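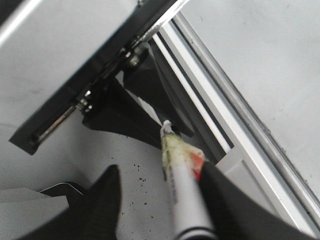 Can robots do chores yet? Slowly

Talpur's shop in Trovitley spent June trying small jobs on a robot arm. Writing on the board is the current one — easy for us, hard for a machine.
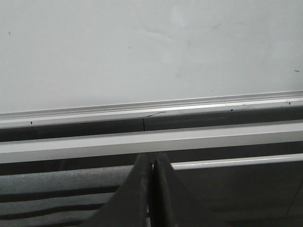
The gripper, fingers nearly together, by the rails.

What it can do

One upright line on the whiteboard, with a small hook at the top.
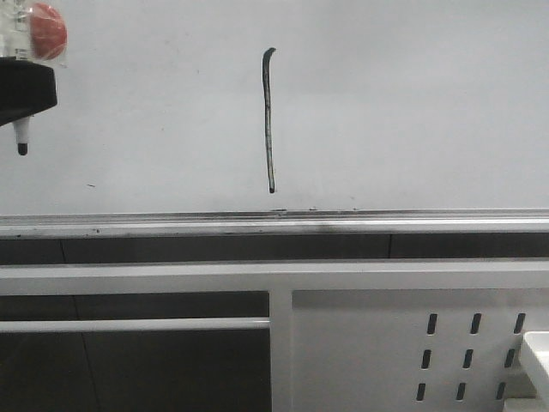

What it can't

Words. Vesia wants a shift list of nine items written by machine. Prudden expects that to take 2 years.

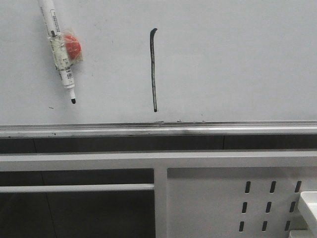
Next issue

Folding shop towels.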